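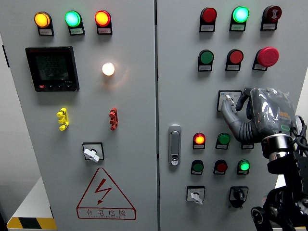
Front of the cabinet, both doors shut. Meter and the three lamps are on the left-hand one.

Which lamps ought to be lit on our workshop cabinet?
Posted by Linnea Kvam

Hello all, I hope this is the right corner of the site. I've taken over the opening-up at a small joinery workshop, and along with the keys came a grey electrical cabinet and no paperwork whatsoever. I don't intend to open it (the red warning triangle is quite enough for me!) but I would like to understand what the front is telling me. Three lamps run along the top of the left door — amber, a bluish green, then a reddish orange — and all three are lit. Under them is a square meter with three rows of figures, and beside that a small white lamp, also lit. Is it a worry to have a red one on? The labels are so tiny I can't make them out in the photo, and my eyes aren't much better in person. We open at 6 in the morning and I'd love to stop fretting over it with my first coffee.

Stellan Brekke
Welcome, Linnea, and well done for leaving the doors shut. Three lamps in yellow, green and red along the top are very often one for each phase of the incoming supply, so all three glowing would simply mean that all three phases are there. It's the colour code that frightens people, as we're all brought up to think red means stop. I can't swear to it without the labels, so take a torch and a magnifying glass to those little white plates and copy down what they say, word for word. The three rows on the meter may well be one per phase too, and most of these meters step through volts and amps when you press the buttons underneath, so note which unit is showing before you compare one morning with the next. As for the white lamp, I'd only be guessing. Ask whoever did your last inspection for the drawings, and keep a copy somewhere dry.

Ronja Solheim
ours has a red one on all day and its fine

Sverre Viklund
I'd go along with Stellan. The one thing I would add is to write down how it looks on an ordinary working day, lamps and switch positions both, and pin the sheet up nearby. If one of the three is dark some morning, leave the switches alone and ring your electrician — it might only be a tired lamp, but a lost phase is hard on motors and you don't want to find out by starting the big saw.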